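Thread on the Drandley round, and why I'm not buying the "title race is over" line. Bear with me, it's long.

1/
Stodance left Drandley with a 7-point lead and everybody has crowned them already. Seven points. With 3 rounds to go. A single retirement wipes that out and then some.

2/
Look at how they won it. Pole came from a session that was red-flagged before half the field had set a proper lap. In the race they lost the lead at the start, got it back in the stops, and then the safety car came out with Gillies on worn tires. That's a decent day, but it doesn't tell me they have the fastest car.

3/
Gillies had the pace. Check the middle stint if you recorded it. They were closing every single lap until the yellow, on older rubber, through traffic. I keep reading that they "faded." They faded after the restart, on tires that were done. Different thing.

4/
Bright metal and white foam.
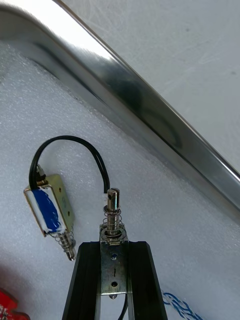 Polished steel bar over white foam.

5/
Now the stewards. The track limits penalty on the second Nulovton was announced with 3 laps left, for something that happened way back near the first stops. I don't care which team you follow, that's too slow. The driver can't respond to a penalty he hasn't been told about.

6/
And the explanation was one line. "Leaving the track and gaining an advantage." Which corner? Which lap? How much advantage? In June they published the whole reasoning for a much smaller offense. Pick a standard, please.

7/
On the crowd number. The official release says 3686 through the gates. Maybe. I was on the bank at the final turn and there was a lot of grass showing. If that total covers both days added together (the release doesn't say) then it makes more sense, and it's a lot less impressive.

8/
Same goes for the "519 overtakes this season" graphic the series posted. Does that count lapped cars? Does it count pit stops? Opening laps? I asked under the post and got a thumbs up. Until I see how it was put together I'm treating it as decoration.

9/
What I did like: the midfield. The scrap for sixth was clean, hard and went on for most of the second half. Television missed nearly all of it to show us the Stodance pit wall looking at screens.

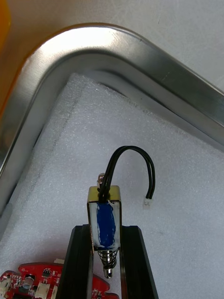
WHAT I'M WATCHING NEXT

10/
Balance of performance. Stodance are due extra weight for the next round if the table is applied the way it was last year. If it isn't, I'd like somebody to ask why – and I'd like it to be asked before the race.

11/
Nulovton's reliability. They say the gearbox trouble is fixed. They said that after the opener too, and after the one where both cars parked it on the same lap. I'll believe it when I see two of them finish.

12/
Gillies' pit work. Their stops were slow at Drandley, both of them, and that cost more than the safety car did if you add it up. Easiest thing on this list to fix and they haven't fixed it all year.

13/
So no, I don't think it's over. Stodance are favorites and they should be. But I've read four season reviews this week and the season is still going.

14/
Replies are open. If you've got the sector times from the second stint, send them over, the ones on the timing page stop halfway through.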